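Search this site
Enter keywords
Go

About Fullside
Posted March 5, 2019 by the Fullside office

Fullside is a small school of contemplative practice in Drustton. We teach sitting meditation, and we run reading groups on old teaching stories from several traditions. We have been doing this for 29 years, first in a rented room above a hardware shop and now in our own building on the same street.

We are not attached to any church, temple or lineage. Some of our members belong to one and some don't. People come here for all sorts of reasons, and we don't ask about them at the door. If you want to talk about what brought you, there is time for that after each session, and if you would sooner put your shoes on and go home, that is fine too.

What we teach

The centre of the program is a course called Plain Attention. It runs over one term and has no entry requirements. In the early sessions students learn how to sit (on a cushion, a bench or an ordinary chair), how to follow the breath, and what to do when the mind wanders. Later sessions take the same habit into walking, eating, listening and ordinary work. There is a little homework, mostly short sittings and a notebook.

After Plain Attention, students can join the ongoing group. It has no fixed end and some people have been in it for many years. The format has barely changed: 30 minutes of sitting, a slow walk around the hall, a short reading, and then discussion. Tea follows. Newcomers sometimes find the discussion slow, as we leave gaps between speakers and don't hurry to fill them.

We also run the story circle. Each meeting takes one tale and stays with it for the whole evening. The tales come from Sufi, Hasidic, Zen, Hindu and desert Christian sources, along with folk stories that don't belong neatly anywhere. Someone reads the story aloud twice. We talk about it, then it is read a third time and we finish in silence. We don't hand out a moral. Groups have come to quite opposite views of the same story and both have gone in the record book.

How we think about change

Most people who enrol want something about themselves to be different. They want to be calmer, or kinder to their family, or less afraid. We take that seriously, but we are careful about promises. We have seen students take up a new diet, a new vocabulary and a new way of dressing within a month, and be just as cross in traffic as before. We have also seen people alter nothing you could point to and become a good deal easier to live with.

Our teaching leans towards small, repeated acts of noticing. When you are irritated, notice it. When you want to be praised, notice that as well. Students are asked not to correct what they find for the first few weeks. This is harder than it sounds, and it is the part of the course that draws the most questions.

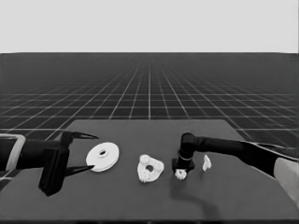
Tymoshchuk wrote in the members' newsletter that the noticing had been miserable at first, that it had felt like being handed a list of faults every evening, and that nothing shifted until the list stopped being interesting. The same piece complained that we start too early in the morning. We have since added a later sitting.

Our answer to the first point is that it is common and we should probably warn people more clearly. The course notes now say so on the opening page. Anyone who finds the practice distressing should stop and speak to a teacher. Meditation is not a treatment for illness, and our teachers are not counsellors. If you are under a doctor's care, please keep to whatever plan you have with them.

The building

The hall seats 64, though most sessions are much smaller. It is heated, and there are blankets in the cupboard by the door. The library is across the passage and holds our story collections, commentaries and a shelf of recorded talks. Members may borrow two books at a time. The entrance is level and there is an accessible washroom on the ground floor. Parking on the street is limited in the evenings, so allow a few extra minutes.

Riltaleck

Riltaleck is our retreat house in the hills outside Drustton. It is a former farmhouse with shared bedrooms, a kitchen and a sitting room facing the valley. We hold silent weekends there through the year and a longer retreat in December. Everyone on retreat does a daily job, such as chopping vegetables, sweeping or bringing in firewood. Phones are left in a basket at the front desk and returned at the end. Meals are vegetarian, and we can cater for most allergies with notice.

You need to have finished Plain Attention, or have similar experience elsewhere, before booking the December retreat. The weekends are open to beginners.

Fees

We ask for a fee for courses and retreats, and by donation for everything else. The fees pay for heating, food, insurance and a modest wage for the teachers. There is a reduced rate, and you don't have to show proof of anything to use it. Tick the box on the enrolment form. Fullside is a non-profit society and our accounts are in a binder in the library, where any member can read them.

Coming along

The simplest way to try us is to turn up to an evening sitting. Wear something comfortable. Please arrive ten minutes before the start, as the door is locked once the bell has rung. If you do miss it, the library stays open and you are welcome to wait there until tea.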